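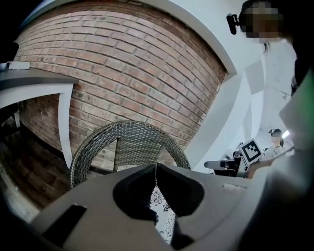
I have been meaning to write about the chair corner for weeks, and every time I sit down to do it I end up sitting in the chair corner instead (which tells you how well it works!). For anyone new, I moved in back in February with a mattress, two suitcases and a stack of boxes, and this end of the room stayed bare for ages. I couldn't decide on a shelf, a desk or a plant stand. In the end it was the brick that settled it. With a red brick wall behind it, a gray woven wicker chair looks like it's been there forever, and I didn't have to paint a thing. Adel Hajji, who has opinions about all my furniture, wanted me to whitewash the whole wall. No way. I like the chalky patches and the dark bits near the floor.

The chair came from Kairys, the secondhand place behind the bus station, and I paid 80 for it after walking away at 130 and coming back the next morning. Best bluff of my life. It creaks when you lean left. I've decided that's charming.

What I hadn't figured on was how hard wicker is on the backs of your legs in shorts, so then began the great cushion hunt. I tried a square one first and it looked ridiculous, all corners poking out. Then a flat gray pad that slid off every time I got up for coffee.

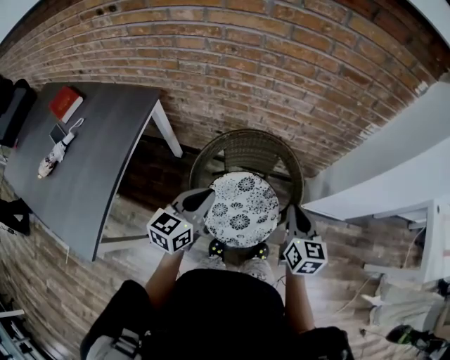
Plungate, 24/10/2024

Round cushion, black and white, great big flowers and leaves all over it. I love it! I thought the pattern might be too much against the brick, but the wall is so warm and the chair so dark that it kind of wakes everything up. Uldis Lūse says it looks like his grandmother's curtains and I'm taking that as praise.

The table is next on my list. Right now it's where things land: a red book, that little white figurine lying on its side, something with a cord. I'd like a tray, maybe, or a small lamp for reading once the evenings get really dark. If you've seen a nice one for under 80, leave me a comment, and please, nothing square.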